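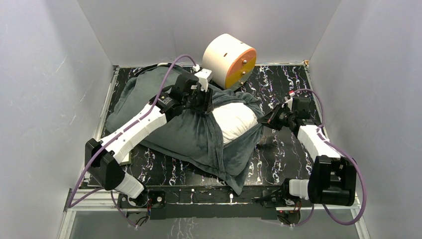 Bedding and Soft Goods: Where We Are in April

Hello again from the Dotuvholm linen project! I promised you a shorter report this time, so I'll try to keep my enthusiasm under control (no guarantees).

The big news is that the bedding bundles are finally moving. We have packed 128 of them toward the 400 we agreed on, and the pace has picked up a lot since we stopped folding everything separately. A bundle is now one fleece blanket wrapped around one pillow, and it goes into the bag like that. The dark gray fleece is lovely stuff, plush and thick, but it does not like to stay put. It bunches up around a white pillow the second you start tucking, and you get these fat ridges where the cloth is gathered. I used to fuss over every crease. Now I check that the pillow is well covered and move on.

What we spent

Most of this round went to Ferkier for the blankets. They held last year's price, which was very welcome. The pillows came from Brinkmann and the first delivery was short, so we lost nearly 15 working days waiting on the rest. I moved the storage bags to Fimska after that and those showed up early, go figure. We're still inside the budget line for materials, with a little left over that I'd like to put into labels.

What's still bugging me

Size, mostly. A fleece bundle takes up far more shelf than I planned for, and our back shelves are full already. I've asked for 2 more racks from the building store and haven't heard back. If they say no, I'll need to send bundles out in smaller batches, and that means extra van trips we didn't put in the proposal. I'd rather talk to you about that now than surprise you in the next report!

The instruction card also needs another go. The wrapping step reads fine to me, but I wrote it, and two of the new packers went at it in completely different ways.

Next up

Finish the gray blankets, redo the card, get the labels ordered. I'll send the receipts separately once the last Brinkmann invoice is in.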